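Undar arm, notebook
2024-05-28
Beaker picking, bench 2, wrist camera back on 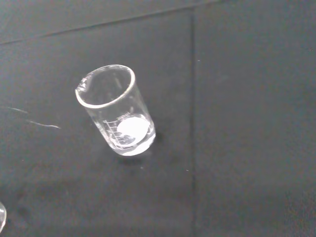

Where I left it

Last entry was me swearing at the wrist joint, so quick catch-up for whoever reads this before me. The arm is the same one we've been building since March, printed links, Kavanagh servos on the shoulder and elbow, small hobby servo at the wrist that I still want to replace. Name is still Undar and still on the masking tape. The goal for this month hasn't changed: pick up a small beaker from anywhere on the dark tiles, carry it over to the scale, put it down upright. No pouring yet!! I know everyone wants pouring.

What the camera gets

Clear glass on dark gray is so much better than clear glass on the old pine top, I can't believe I put up with the pine for that long. The rim comes through as a nice crisp white ellipse and the fitting routine grabs it almost right away. The spout puts a little kink in the curve, upper left in today's view, and at first the fit kept trying to bend itself to include it. I now throw out the worst points and fit again, and the second pass mostly ignores the spout. (Later I'd like to keep the spout points and use them to work out which way the beaker is turned. That's the pouring job. Not today.)

The trouble is the white stuff at the bottom. It's the brightest thing in there by a mile, and the glass base glows right along with it, so with the plain threshold my code decides the beaker is a small round blob sitting on the bench. Then it aims the gripper at the blob. Since we look down at a slant, the blob is lower and off to the right of where the rim is, and the fingers would come down with one of them inside the glass. Caught it in the dry run, thank goodness.

Also the white streaks on the left-hand tile. I still don't know if they're scratches, residue or just the light. Either way the edge finder likes the longer one a lot. And the long seam between the tiles shows up as a perfectly straight line, which at least is easy to reject, and I may even use it to check that the camera hasn't slipped in its bracket.

Changes made

Capped the exposure so the base doesn't bloom as badly. Went from 900 to 229 in the driver's units, whatever those are, the Ralstead manual doesn't say. The rim survives, and the glow shrinks to something I can live with.

Blob finder is off. Rim only. If it can't find an ellipse with enough support it's supposed to stop and beep, and it does beep, very loudly, sorry to whoever was soldering.

Anything touching the border of the image gets dropped. The other bit of glass down in the lower left corner was getting picked up as half a rim and the fit went wild with it, giant ellipse hanging off into nowhere.

Threw away contours under 30 pixels long, which takes care of the specks. I should wipe the tiles too.

Didn't bother with the printed scale. I had a notion of reading the marking to tell beaker sizes apart. I think it says 100ml, but it's blurry enough that I'd be guessing, and the ticks wash out down by the base. Rim width will do for now.

Trying it

Ran the finder over the old folder of saved stills, 3,000 of them, while I ate lunch. Much better than last time, but I haven't sorted the misses into piles yet so I'm not writing a score down. The ones I peeked at were mainly two beakers close together, where the two rims cross and it picks some compromise in the middle. Makes sense, I never told it there could be two.

Then live, slow mode, hand on the stop button the whole time. The approach looks good, it comes down centered over the opening and the fingers straddle the glass the way they should. Closing is another story. The silicone tips from Tamthorpe grip fine but they're thick, and on a squat beaker like this they want to sit right under the lip, where I'd much prefer the middle of the wall. I dropped the grasp height a bit and then the knuckle got too close to the tile for comfort. Might have to reprint the fingers longer. Again.

To do

Longer fingers, and round off the inside corner while I'm in the file.
Two-rim case. Maybe just take the bigger one and look again after.
Move the lamp a bit and see if the streaks move. If they do it's light, if not I get out the glass cleaner.
Order a spare wrist servo before this one goes, it's making the noise.
Somebody has the 2.5 mm hex key from the bench 2 drawer, please put it back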